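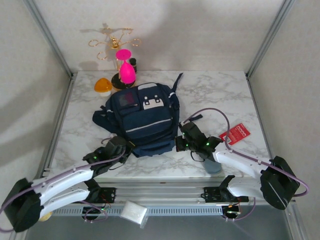
Monday, equipment planning for next quarter

Budget talk with Laurier moved again, now after lunch, so I'm writing down what I mean to ask for before I lose my nerve.

Backpack is still the task of the week. Straps are miserable and the fingers get a good hold on the side near the buckle and very little purchase anywhere else. Randi wants longer fingertips. Tarnonstead sells a pair for 50 dollars and we would need 2 pairs, plus spares, plus the spares for when Randi borrows the spares.

Wish list in order of how likely it is:

Fingertips, see above. Laurier signs these without reading.

Cable sleeves and clips. The purple cable arcs out over the right arm and I'd like them held closer to the links. Jennylyn found a roll for about 200. I think that's steep for fabric tubing but I'm not the one who has to reroute it.

Proper box for the boards under the brackets. Aaliyah says print one. Aaliyah has said print one since December.

Second table, same rail, same enclosure. Getard quotes 1,000 for the frame alone, arms not included, delivery not included, optimism not included. Trukbridge hasn't answered.

More props. Jewelry stand and pink glass thing are fine as clutter but we need a bag with a different closure, drawstring maybe. Petty cash, don't put it on the form.

Aileen asked if we could skip the second table and run evenings. Told her to put her name on the evenings.

To do: chase Trukbridge, get the fingertip part number off Randi, find last year's form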